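Brercombe
21/02/2020
An update on automation at our assembly and kitting site, for colleagues, families and partners who have asked what is planned. Thread follows.

The first robot arm is learning to pick and stack, and toy building bricks are the practice material. Live product comes later, once the handling team is satisfied.

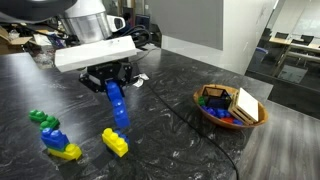
No post will be removed as a result of this work. That commitment was agreed with staff representatives and applies to all 300 people on site.

What will change is the job itself. Kitting staff now spend most of a shift on repeated lifting and placing. Under the new arrangement they will set up the arm, check its output and deal with the parts it cannot manage.

Kerubo Kariuki leads the training. Two people from each shift will attend first - places are open to all grades, and training is paid at the normal rate.

Eliécer Marulanda remains the contact for concerns about hours or duties. Staff may bring a colleague to any meeting.
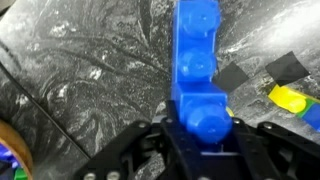

Who decides when the arm is ready for live work?
The shift teams do, together with Sharon Kombo in site safety. Either may ask for more time, and the start date will move accordingly.

Break times and shift patterns stay as they are until the review in June. Any proposal after that will go to staff for comment before a decision is made.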